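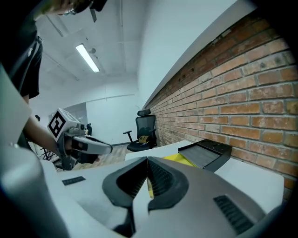 Tips for the software side of a small manipulation bench: markers, calibration, logging, playback. They assume two hand-held grippers, fiducial cubes on top, one wide-angle camera per gripper, and a workshop that was not built for any of it. Commands refer to Skemum, our recorder, and Protitus, the planner. Most of it carries over to other tools.

## Markers

- Measure the printed square with calipers and enter the measured value. Printers scale to fit the page by default, and a two percent error in marker size is a two percent error in every distance after that.
- Leave the white border on. The detector looks for the edge between the border and the black square. Trim it and detections drop out first at steep angles, then everywhere.
- Matte paper only. Gloss laminate under a fluorescent tube turns one corner of the pattern white.
- Wipe the faces with a dry cloth. Solvent lifts toner.
- If the pose flips between two answers when a single face is visible, turn the cube so two faces show. Filtering in software hides the flip for a while and then lets one through.

## Lens calibration

Use the fisheye model for a wide lens. The standard model will converge and report a decent error, but the fit near the rim is poor, and the fingers spend a lot of time near the rim.

1. Lock focus with a dab of nail polish on the ring.
2. Take 50 views of the board. Put at least half of them in the outer third of the image circle.
3. Mask everything outside the circle. The black border produces false corners.
4. Mask the gripper body as well. It never moves relative to the camera, and a tracker that picks up features on it will conclude that the camera is standing still.

Step 4 fixes more drift complaints than the rest of this page put together. Redraw the mask after changing finger pads.

## Exposure

Set the shutter to a multiple of the mains flicker period. On 60 Hz power, that is 1/120 or 1/60 of a second. Use 1/120 if the hands move fast, and raise the gain to make up for it. Auto exposure will hunt each time the ceiling light enters the view, so turn it off.

## Tables and backgrounds

A plain white tabletop gives a visual tracker nothing to hold on to. Brick is good, with plenty of corners, but it repeats, and loop closure can land one row off. A few unlike items left in place on the table help with both problems. A colored sheet under a tray also makes the tray easier to segment, provided the color is well away from that of the tray.

Dark trays with slats are hard on depth estimation. Fit a plane to the rim and ignore the inside.

## Time sync

- Run all clocks from one machine. Skemum does this with `skemum sync --master`.
- Clap the fingers shut at the start of every take. The width signal and the video should agree to within one frame.
- Check again at the end. If the offset has grown, the problem is clock drift and a constant correction won't cure it.

## Logging

Name takes by counter. Dates collide when two people record. Our last batch was 426 takes, of which 41 were rejected on import, and 25 of those failed for the same reason: the disk was full and the recorder kept running. Skemum now stops when free space falls under the limit in `config/disk.yaml`. Set that limit.

Keep raw video until the poses have been checked. Poses can be computed again; raw video can't.

## Playback and planning

- Replay at quarter speed first, with the tool in the air above the work.
- Resample before smoothing. Smoothing uneven samples bends the path toward wherever the samples bunch up.
- A person's elbow goes places a robot's elbow can't. Run `protitus reach` on each take and drop the failures before training.
- Give the table a collision box slightly thicker than the real one.
- With two arms, check them against each other as well as against the table. Protitus leaves this off unless `pair_check: true` is set.

## Known trouble

`skemum import` reads the finger width as zero if the fingers were never fully opened in the take. Open them once after the clap. The patch is waiting on review; until it is merged, run `skemum import --width-from=last` and look over the first few takes by eye.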